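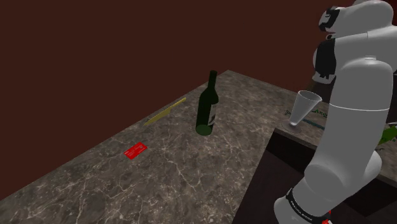

Futach cooking club turns a quiet spring into a book of family recipes

29 July 2020

The Futach Supper Club has not sat down to a supper together since the winter, and if you know anything at all about the Futach Supper Club you will know how much that has pained everybody in it. These are people who used to argue happily for half an hour over who was bringing the rice. So when the monthly meals had to stop, and it became plain that they would not be starting again in a hurry, the members did what they could think of, and began mailing each other recipes.

The result is a spiral-bound book called What We Would Have Brought, and it goes on sale this week at the Idmont bookshop and at the front counter of Chareonsuk Grocery. It holds 150 recipes, sent in by members past and present, along with a good many stories, several long disagreements about fish sauce, and one page that is only a drawing of a chicken by somebody's granddaughter.

Lamai Onsri started the club in her own kitchen, back when it was six neighbors and a folding table, and she is also the person who ended up with all the paper. She had asked in May for one recipe from each household. By the end of the month her dining table had gone under, and she was eating her breakfast standing up.

"I said one recipe," she told us over the phone, laughing. "One! People sent me five. People sent me their mother's and their aunt's and then they called me up to say the aunt's was better. I had index cards and the backs of envelopes, and one lady sent me a calendar page with the soup written all around the edges, so you had to keep turning it to find out when the lemongrass goes in."

A good number of the older recipes had no measurements in them at all, and this turned out to be where most of the work was. Rungnapa Somboon, a retired school librarian who has been coming to the suppers for eleven years, took on the job of testing and typing. She would cook a dish through once by feel, then cook it again with measuring cups, and then telephone the person who had sent it in to ask what they had meant by "enough" or "until it looks right." Some of those calls went on for the better part of an afternoon. She says she learned more about her friends that way than she had in years of passing them plates.

"You ask a person how much coconut milk, and they tell you about the house they grew up in," she said. "I didn't mind. I had a pot on and nowhere to be."

The book runs in the order of a supper, with small things to pick at first, then soups, then the big dishes meant for sharing, and then sweets, of which there are a great many because nobody would agree to take theirs out. Between the chapters are short pieces by members about meals they remember. There is a lovely one about a wedding where the power went out and the whole party moved into the yard to eat, and another, rather shorter, about a first attempt at bread. A section toward the back covers what to pour with what, put together by a couple who ran a small wine counter for many years. Their advice is mostly to open the bottle you like and keep a second one cold, though they do get quite firm on the subject of anything sweet with grilled pork.

Readers who have been to the suppers will want to turn straight to page 40 for the green papaya salad, which has been asked for at every meal anyone can recall and which its owner had always refused to write down. She gave in this spring. Her one condition was that the recipe be printed exactly as she said it out loud, so it begins with the words "First, don't rush me," and goes on in that way for two pages. We made it at the newspaper (well, in my own kitchen, on a Saturday sort of evening with the windows open) and it was every bit as good as I remembered, although I did rush a little in the middle and I believe I could taste it.

Printing was done by Iltico, the small print shop behind the old feed store in Idmont, which gave the club a kind price and a great deal of patience. The proofs went back and forth four times. On the third round it was found that two different families had sent in what was very nearly the same noodle dish, each of them certain that it belonged to them. Both versions are in the book, on facing pages, and the families are speaking.

The first run is 1000 copies, and when we talked with Mrs. Onsri, 700 of those had already been spoken for by mail and telephone, a number that has surprised her very much. She had wanted to print 200 and keep the leftovers under the bed. Orders have come from people who moved away long ago and from their grown children, and one order came with a note from a man who had been to a single supper while visiting his sister and had thought about the eggplant ever since.

Each copy is $15. Once the printer has been paid, the rest will go to the Futach meal delivery program, which brings hot lunches to older residents who would rather not be out and about just now. Several members of the supper club cook for the program already, and a few of the simpler dishes in the book, the chicken and ginger rice among them, are ones that have been going out in those lunches this summer. If you have been getting them and wondering how it is done, the rice is on page 63, and the trick is in toasting it first.

As for the suppers themselves, there is no date yet, and the members are not inclined to set one until they can all sit close together and reach across each other the way they like to. In the meantime they have been choosing one page of the book each week and cooking the same thing in their own kitchens on the same night, then calling around afterward to compare. Last week's was a pumpkin custard. Mrs. Somboon's set beautifully. Mrs. Onsri's did not, and she ate it with a spoon out of the bowl and says she has no regrets.

There is already some talk of a second book. Quite a few recipes arrived after the pages had been laid out, and Mrs. Onsri has been keeping them in a cookie tin on top of the refrigerator. She would like it to be known that she is still happy to receive more, from members or from anybody else in town who has a dish worth passing on, and that she would be grateful if people could please write on one side of the paper only and put their telephone number at the top. She would also like whoever sent in the tamarind candy without signing it to get in touch. It is very good, but the second step seems to have been left off, and Mrs. Somboon has now ruined two saucepans trying to guess.

What We Would Have Brought can be picked up at the Idmont bookshop or at Chareonsuk Grocery during their regular hours, and either place will set one aside if you call ahead. Copies can also be had by mail for an extra $3 by sending a check and your address to the Futach Supper Club, P.O. Box 721, Futach. Please allow two weeks, as Mrs. Onsri is doing the wrapping herself and likes to put a little note in each one.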